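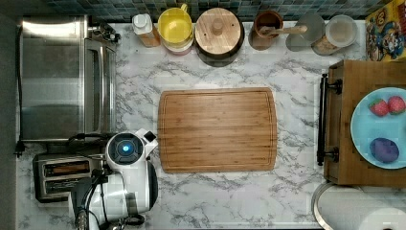 4. Setting up the toast station

Grarko Systems - Cergate Guide, 2/12/26
By the Cinham break room crew

1. Lay the cutting board flat on the counter. Keep the toaster within reach of the arm.
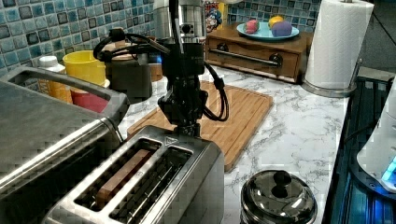

Leave slack in the cables. The brochure says the Cergate frees up staff - so far it has given the morning shift one more thing to watch.

2. Load the bread yourself, then start program 1968.
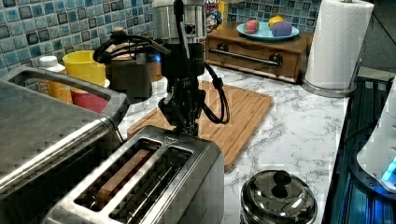
Stay close until it stops. "Unattended" is the sales team's word.

CAUTION: Keep hands clear of the gripper.

3. Check the fingertip against the board's corner.
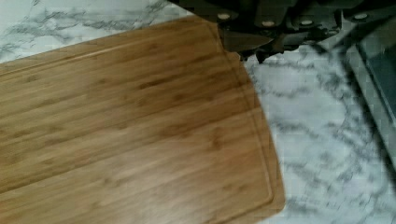

4. Log every stop. Your hours shouldn't be cut over its good days.

Grarko Support, ext. 1558 | © Grarko | Back to top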